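Handout 4: Where things live on the worktop

Hello again, and well done to everyone who did the drawer homework. I know it's a slog! This week we come up out of the drawers and on to the worktop, where most of the rows in most kitchens start. Bring the handout back next time with your pencil marks on it, as we'll be using the sketch you make in part two.

Part one: the small cabinet

I'm very fond of a little drawer cabinet that sits on the surface. It takes all the bits that otherwise creep along the wall (string, matches, the good peeler, birthday candles), and if you pick a wooden one it can stay out all year without looking like office furniture. My rule is that whatever goes in the top drawer has to be something you reach for with one hand while the other hand is busy. Everything else goes lower down or leaves the kitchen altogether.

Turn it a bit, too. People always push a cabinet flat against the wall and then have to lean over whatever's in front to get at the handle. If you set it in a corner at an angle, with the front facing the middle of the table, you can pull the drawer from where you're standing.
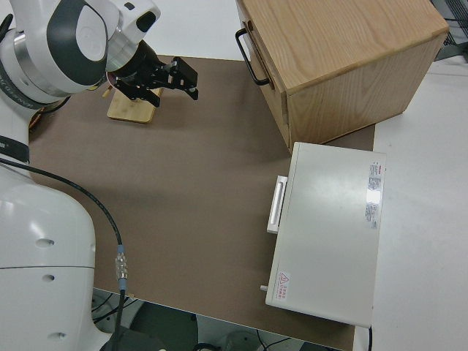

Then there's depth. A drawer that only opens halfway before it hits a jar is half a drawer, so pull it right out, put your hand down flat in front of it and leave that much clear. Lovisa Isaksson, who took this course before me, used to make us mark the spot with masking tape for a week. I still do it at home and my family still peel it off.

Part two: edges first, middle last

Take a sheet of paper and draw your worktop from above, just a rectangle. Mark where you chop and where you put hot things down. Now rub out anything you've drawn inside the chopping bit. All of it, please, even the fruit bowl. My own worktop is 72 cm deep and I was working in a strip no wider than a tea towel until I did this exercise with Margit Bakke one Sunday and she simply picked things up and handed them to me.
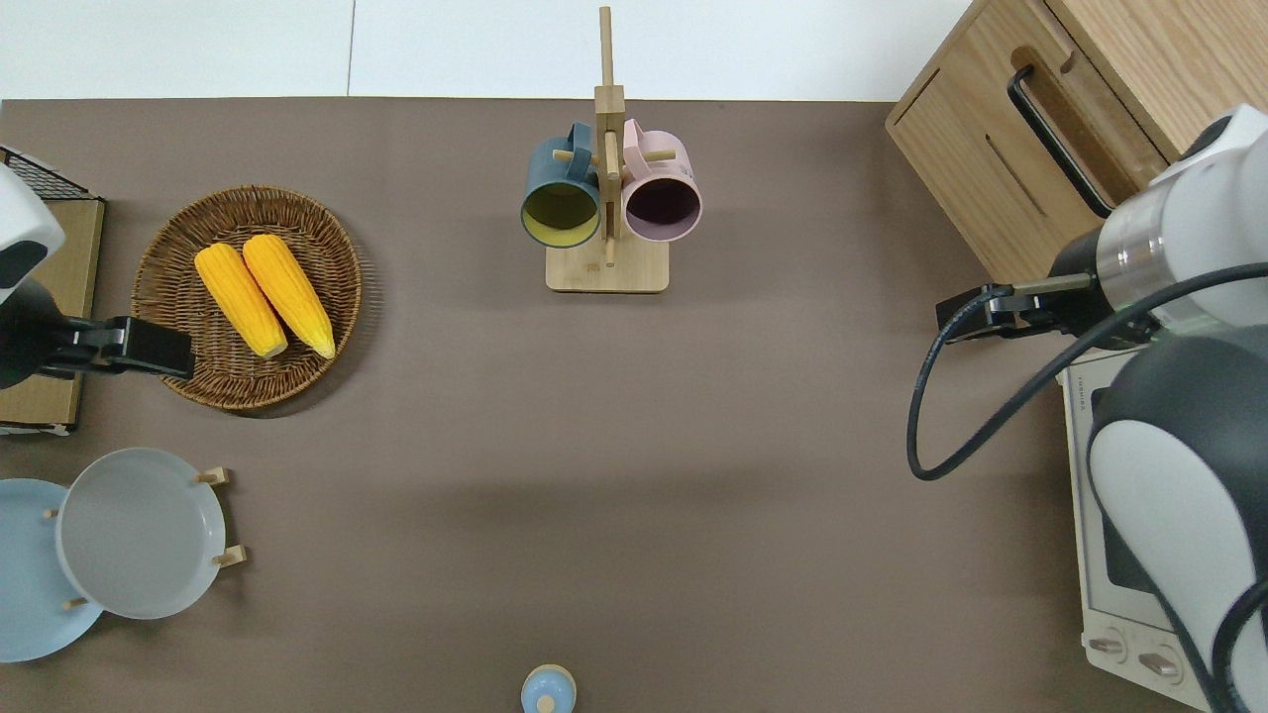
Things that stand up or hang take far less room than things that lie down, and once you see that, the edges can hold a surprising amount. Plates are the easy one. A stack of plates wants a shelf, but a couple you use every day can stand on their sides in a rack. Mugs are the same: a mug tree has a tiny foot and keeps the mugs up in the air, like the dark teal and pale pink pair hanging from the wooden one at the back there, and you can grab either without shifting the other. The low round basket with the corn cobs in it does lie flat, I grant you, but it sits over to the side and the middle of the table is left bare. For your sketch, try placing one thing that stands, one that hangs and one that lies flat, all outside your chopping area.

A word on baskets. Low sides for anything you want to remember to eat. I had a deep one from Kasley for years and there was always an onion at the bottom with ideas of its own.

For next time

Finish the sketch and live with it for a few days before you change anything. Note down what drifts back into the middle and who put it there (be fair). If you're short of a rack, have a look on the swap table before you buy one. We'll be doing lids, so please bring your worst.

Eide Home Skills, evening course notes | Please ask before copying | Back to top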